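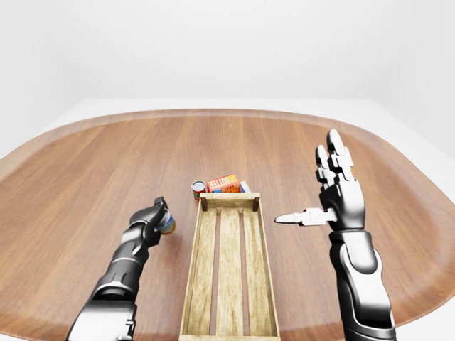 Una lectora nos escribió que llevaba años oyendo hablar de la iniciativa popular y que nunca había firmado una porque pensaba que las firmas acababan en un cajón, y preguntaba si merecía la pena molestarse. ¡Claro que merece la pena! De su mensaje sale casi toda esta página.

Preguntas frecuentes sobre la iniciativa por los presupuestos abiertos de Drirbridge

¿Qué se pide exactamente?
Que el ayuntamiento publique cada gasto municipal con su factura, y que lo haga en un formato que cualquiera pueda abrir y ordenar en casa. Ahora se cuelga un resumen anual en PDF escaneado – sí, escaneado – y buscar en él cuánto costó arreglar una acera es una aventura.

¿Cuántas firmas hacen falta?
2.000, de personas empadronadas en Drirbridge. Si llegamos, el pleno tiene que debatir la propuesta y votarla. No está obligado a aprobarla, pero cada grupo tendrá que decir en voz alta qué opina, y eso ya nos parece una maravilla.

¿Quién puede firmar?
Cualquier persona empadronada con edad para votar. Quienes viven en Skurkotton firman también, porque el barrio pertenece al municipio aunque tenga código postal propio (nos lo preguntan muchísimo).

He firmado en la web. ¿Tengo que firmar también en papel?
No, y por favor no lo hagas: las firmas repetidas se anulan y nos retrasan la comprobación.

¿Dónde están los pliegos?
En el centro cívico Litar, por las tardes, y en la librería Su mientras está abierta. Se necesita el documento de identidad. Cada pliego tiene sitio para 25 firmas y se puede llevar uno a casa para pasarlo por la escalera o por el trabajo, siempre que vuelva con la hoja de registro rellena.

¿Qué pasa con mis datos?
Se entregan a la secretaría municipal para cotejarlos con el padrón y ahí termina el recorrido. No hacemos listas de correo con ellos. Si quieres recibir noticias hay un formulario aparte.

¿Hay algún partido detrás?
Ninguno. Entre quienes recogemos firmas hay gente que vota cosas muy distintas y discute bastante, sobre todo de impuestos. En lo de ver las facturas estamos de acuerdo desde el primer día.

¿Esto no le va a costar dinero al ayuntamiento?
Algo de trabajo sí supone, sobre todo al principio. Las facturas ya se registran en formato digital, así que la propuesta pide publicar lo que existe. Deja fuera los datos personales y las ayudas sociales individuales.

¿Hasta cuándo hay plazo?
Hasta finales de octubre. El recuento dura 4 semanas y después la propuesta entra en el orden del día.

¿Puedo ayudar aunque tenga poco tiempo?
¡Muchísimo! Los turnos de mesa son de 2 horas y siempre se hacen en pareja, de modo que no hace falta saberse el texto de memoria. Para apuntarse basta con dejar el nombre en Litar o escribir desde la página de contacto, indicando si prefieres mañana o tarde.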